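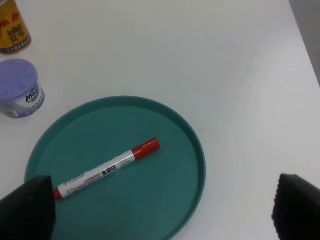

Hivimon Supply Room Project
Interim progress report to the Tudose Fund
17/07/2018
Prepared by Maricica Roman, project lead, with Iulian Bălan, stock records

1. Purpose of the grant

The grant covers the reorganization of shared teaching supplies at the Kurkville learning center. Before the project, whiteboard markers, erasers, chalk and card stock were kept in desk drawers in each classroom and reordered on request. The approved plan replaces this with one supply room, a fixed place for each type of item, and a round tray at each teaching table for the markers in current use.

2. Work completed in this period

2.1 Clearing and sorting. All classroom drawers were emptied and the contents brought to the supply room. Markers were sorted first by type (whiteboard, permanent, flip chart) and then by cap color. Permanent markers had been mixed with whiteboard markers in most drawers, and this accounted for the stained boards listed in the original application. The two types are now stored on separate shelves and issued separately.

2.2 Testing. Each whiteboard marker was tested with a single line on a sample board. A marker passed if the line was even along its full length and came off with a standard eraser. Markers that gave a faint or broken line were stored cap down overnight and tested again. Those that failed the second test were discarded. The barrels were kept in the few cases where the model accepts refill ink.

2.3 Trays. We bought 40 plastic trays from Stikow under the equipment line. The model is a shallow round dish with a raised rim, in teal. The rim keeps a marker from rolling off the table, and the dish is wide enough for a marker to lie flat across it. The color stands out clearly against the white tabletops, so staff can check from the door whether a tray is in place.

2.4 Labeling. Part of the marker stock is printed in Chinese only, with the type given on the barrel as 白板笔 (whiteboard marker). Several teachers could not tell these from permanent markers and had stopped using them. A reference card showing the Chinese and English names is now fixed to the shelf. Markers with this printing have been returned to general use.

3. Use of the trays

The rule for staff is one tray per table and no more than 3 markers per tray. Other items such as clips, pencils and erasers go back to the supply room or to the board ledge. Compliance was uneven in the first weeks. Trays in the two rooms used for evening classes collected paper clips and coins and had to be cleared repeatedly. A short notice was added to the room checklist and the problem has decreased, though it has not stopped.

Trays pick up specks of dried ink and eraser dust. They are wiped with a damp cloth when the tables are cleaned. No separate cleaning product has been needed.

4. Stock and ordering

Iulian Bălan set up the stock sheet, which records markers by cap color and date of issue. The minimum stock level is set at 100 whiteboard markers for all colors combined, with a separate minimum of 20 for red. Red is used mostly for corrections and runs out at irregular times, and two earlier orders were placed at short notice for red alone. Orders are now placed once a month unless a minimum is reached.

Used markers are exchanged one for one at the supply room. Teachers have asked whether substitutes can draw stock without an exchange. This has been allowed, with a signature on the sheet.

5. Changes from the approved plan

The plan called for square trays with dividers. The sample we received had slots too narrow for the thicker barrels, and the round model was chosen in its place. The change was within the equipment line and did not affect other lines.

The wall rack for the supply room has not been installed. The wall needs repair before it can carry the load, and the center has scheduled this for August. Card stock remains in boxes on the floor until then.

6. Remaining work

Install the wall rack and move the card stock.
Complete the stock sheet entries for erasers and chalk.
Repeat the drawer check in all classrooms and return any loose markers.
Replace the handwritten shelf labels with printed ones.

No change to the end date is requested. The receipts for the trays and the sample board are attached to the financial statement, which is sent separately.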